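Kitchen range hood shuts itself off mid-dinner (Brarnovent, two-speed) - my running log

September
Posted by the upstairs tenant, Prallau

Okay, so the hood over my stove has started quitting on me, and I promised the Ruotsalainen service desk I'd write everything down before they send a person out. Apologies in advance, I ramble!

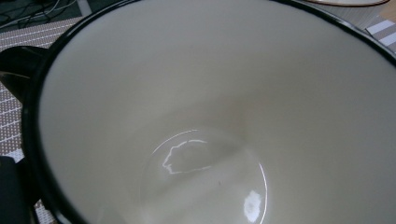

It runs fine on low. I can leave it on low all evening and it just hums away. On high it goes for a while, the pitch drops a little, and then click, fan off, light still on. If I push the button again right away I get nothing. If I leave it alone for a bit it comes back like nothing ever happened (which is the part that makes me crazy).

First thing I did was pull the grease filters, because everybody says filters. They were pretty gross, I'll admit it. Soaked them in the sink with dish soap, scrubbed, let them dry overnight, put them back. Noticeably quieter! But it still cut out the next time I used high.

Then I timed it. 40 minutes on high before the click, no pans on the stove, kitchen window open. Second try with the window shut and soup going underneath, it quit sooner, but I was on the phone and missed exactly when. Sorry.

I called the number on the sticker and got somebody at the Lukitz parts counter, very nice, who asked for the voltage at the outlet. I borrowed a meter and got 118 with the fan running, and she said that was fine and to stop worrying about the outlet. She thinks the motor has a thermal cutoff and it's doing its job, so the real question is why the motor is getting hot.

Next up was the duct. I took off the cover above the hood (two screws, one of them stripped, thanks to whoever was here before me) and the flexible pipe had a big sag in it, practically folded over on itself. I pulled it straight and put fresh foil tape on the collar. The flap on the outside wall was also stuck half shut with old paint. I worked it loose with a butter knife and now it swings.

Results after that: 59 minutes on high, then click. So better, but not fixed. The housing next to the motor was too warm to keep my hand on.

Things I haven't tried: the capacitor (not touching that one, I read enough to scare myself) and oiling the bearings, if they even can be oiled. There's a faint scraping when it spins down that I don't remember from last winter.

Questions for the tech:
- Is the motor sold by itself, or do I have to buy the whole blower?
- Is it okay to keep using low until then?
- Can you bring a replacement for that stripped screw?

Anytime after 4 pm works for me. The downstairs buzzer sticks, so push it hard.

Update, same evening: made pasta with the fan on low and had no trouble at all. Leaving the ticket open.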